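Claremdale Community Network
Minutes of the telephone and network users' meeting
Saturday, October 8, 2022, Claremdale Library, upstairs room

In the chair: Kendra Carrier
Apologies were received from the school office and from the allotment association.

1. Minutes of the last meeting

The minutes were agreed without changes. The action on labelling the wall sockets in the health centre annexe is still open and is carried forward. All other actions are closed or dealt with below.

2. Call quality on the Orkel trunk

The meeting heard that the complaints about one-way audio have stopped for internal calls but not for calls coming in over the Orkel trunk. The pattern is the same as in the summer. The call connects, the person at our end can hear the caller, and the caller hears nothing for the first few seconds or for the whole call.

Packet captures were taken on both sides of the firewall. In the failed calls, the address offered for the audio was the private one, so the return stream had nowhere to go. The firewall's own SIP helper was rewriting the address in some messages and leaving it alone in others. Turning the helper off and setting the public address in the exchange cured the fault on the test number.

It was asked whether the same change could be made on the live numbers straight away. The chair said that the library and the day centre share a firewall policy, and the day centre has a door entry phone which registers from outside. That phone needs to be tested first. The change will be made on a weekday evening after the library shuts.

Agreed: helper to be turned off on the live policy once the door entry phone has been tested. Port range for audio to be narrowed at the same time and written into the network sheet.

3. Handsets

The Nononel desk phones bought in March are all in use. Two faults were reported.

The first is that the message lamp stays lit after the messages have been heard. It clears if the phone is restarted. The mailbox subscription is timing out and is not being renewed. Setting a shorter renewal time in the template appears to help, and the new template is on the reception phones as a trial.

The second is that the phones in the annexe take a long time to start. They ask for their settings over the voice network, wait, and then try again over the data network. The switch in the annexe is not giving out the voice network number. This can be set from the management page and needs no visit.

A member asked if the older phones could be kept as spares. The meeting agreed to keep them, provided they are wiped and the passwords changed. Any that no longer get updates from the maker are not to be put back on the network.

4. Numbering plan

The plan to move to four-digit extensions was discussed at length. The present three-digit range starts at 100 and has become untidy, with departments split across several blocks. The proposal is to start the new range at 1000 and give each building its own block.

Points raised:

The day centre has printed its extension numbers on leaflets and would like the old numbers to work for a time. This can be done with a translation rule and will not cost anything.

Speed dial keys will have to be changed on every phone. If the template is used this happens when the phones are restarted. Keys set by hand will be lost, and people should be told to write theirs down.

Voicemail boxes must be moved with their greetings. The export has been tried on one mailbox and the greeting came across. Saved messages did not. The chair asked for this to be looked at again before a date is set.

Emergency calls must be tested from each building after the change, by arrangement, and the address held for each outgoing number checked with Orkel.

Agreed in principle. No date set. Old numbers to be translated for 42 days from the changeover. 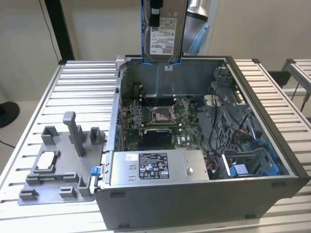

Kendra Carrier

5. Fallback if the main line fails

The library lost its broadband for most of a morning in the summer and had no outgoing calls. Incoming calls went to the day centre by the divert set at Orkel, which worked as planned. Outgoing calls did not, and staff used their own mobiles.

Three ways of dealing with this were set out. The first is a mobile data router that takes over when the main line drops. The second is a small gateway with a SIM card, giving one or two outgoing calls. The third is to leave things as they are and keep a charged mobile behind the desk.

The meeting preferred the first, as it would keep the catalogue terminals going as well. It was pointed out that the mobile data service will give a different public address, so the trunk will have to register by name and password and not by fixed address. Orkel allows this, but the account setting has to be changed on their side. The mobile signal in the comms cupboard is poor and an outside aerial may be needed.

Agreed: Kendra Carrier to borrow a router and measure the signal in the cupboard and at the upstairs window. Prices to come to the next meeting.

6. Call recording

A request came from the advice desk to record calls. The meeting was not content to go ahead without a written reason, a notice played to callers and a limit on how long recordings are kept. The advice desk has been asked to put this in writing. A limit of 25 days was suggested and will be considered with the request.

7. Sokol monitoring

Sokol has been watching the switches and the trunk since the spring. It sends too many emails. Most of them are for the annexe switch, which reports its uplink as down and then up within the same minute. The patch lead will be changed and the port moved. If the alerts continue, the fibre module will be swapped with the one from the store.

The alert for failed registrations is useful and will be kept. Alerts for single missed pings will be turned off.

8. Any other business

The music on hold at the day centre is too loud. The file will be replaced with a quieter copy.

The key to the comms cupboard is to be signed for at the library desk and returned the same day.

Actions

K. Carrier: test door entry phone; turn off SIP helper; signal measurements; voicemail export.
Library desk: key book; list of speed dials set by hand.
Day centre: list of printed leaflets showing extension numbers.
Advice desk: written request for call recording.
Carried forward: socket labels in the annexe.

The next meeting will be in the same room. The date will be sent round by email.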